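Hanger news from the Olum bench! I finally got the new Pidik planner talking to both arms at once, and I'm a bit giddy about it. The old version planned each arm alone and then made one wait for the other (so slow). Now they share a single clock, and it replans every 30 milliseconds.

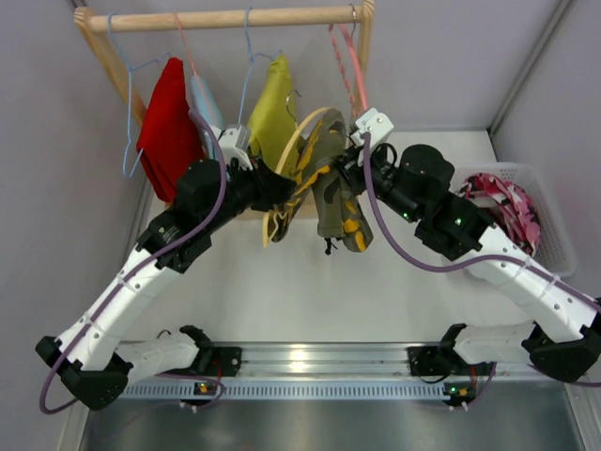
Both grippers on the camo piece, cream-yellow hanger turned sideways.

Cloth is still the hard part, because the hem never hangs where the model thinks it will. I've got roughly 200 logged runs to dig through before the February update, so send me your weird failures!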